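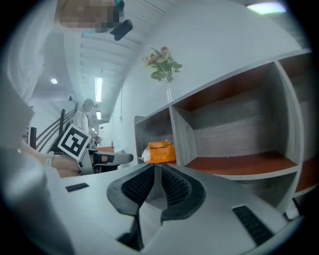
O kit de garras manuais da Magsi aceita calibração por mão separada ou só em par?

Aceita as duas formas. A calibração por mão guarda um arquivo para cada garra; a de par acrescenta a transformação entre as duas e só é exigida em tarefas bimanuais.

Garras Magsi: deriva entre as mãos e plano de suporte
Publicado por tirville_lab
Categoria: Kits de coleta

Estamos avaliando o kit de duas garras, firmware 2.021, antes de fechar a compra. A tarefa de teste é retirar pacotes pequenos de nichos de um móvel baixo e devolvê-los ao lugar. Com uma garra só, a trajetória sai limpa. Com as duas, a distância relativa entre as pontas varia 7 mm ao longo de um episódio, mesmo com as garras paradas. Já refiz a calibração de par e troquei o cartão de memória. O fornecedor propõe o plano Platach, que inclui recalibração remota. Vale a pena ou o problema se resolve em casa?

Radomir Atanasov
Resolve-se em casa na maioria dos casos. Sete milímetros com as garras paradas é muito para erro de lente. Verifique nesta ordem:

Sincronismo. No 2.021 a opção de relógio comum vem desligada. Ligue, reinicie as duas garras e só então grave.
Escala dos marcadores. O arquivo de configuração traz a medida nominal. Meça o lado preto impresso com paquímetro e corrija o valor. Um erro pequeno aqui aparece inteiro na distância relativa.
Exposição. Fixe manualmente. Luminária de teto refletida em piso brilhante faz o automático oscilar, e a detecção dos cantos oscila junto.

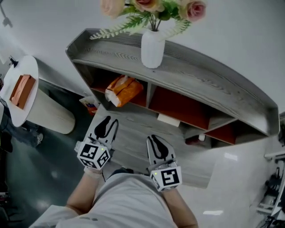 Feito isso, grave um episódio de referência com as garras apoiadas e imóveis, depois outro com aproximação lenta ao nicho. Compare a distância relativa nos dois. Se o primeiro ficar abaixo de 2 mm e o segundo não, o defeito está na rotina de movimento (em geral, marcador fora do campo de visão da outra garra durante a entrada no nicho). Se os dois ficarem altos, peça a troca da unidade. Recalibração remota não corrige folga mecânica.

Quanto ao Platach: o relatório de qualidade por episódio é útil para quem grava em volume. Para avaliação, não compensa.

Kipchumba Were
Uso o kit na Dedness desde março, 1.025 episódios até agora. Tive a mesma deriva e era o relógio. Não testei a parte da escala. O suporte respondeu rápido, mas mandou o manual em PDF e mais nada.

dedness_aux
Aqui voltei para o firmware anterior e parou. Não sei o motivo.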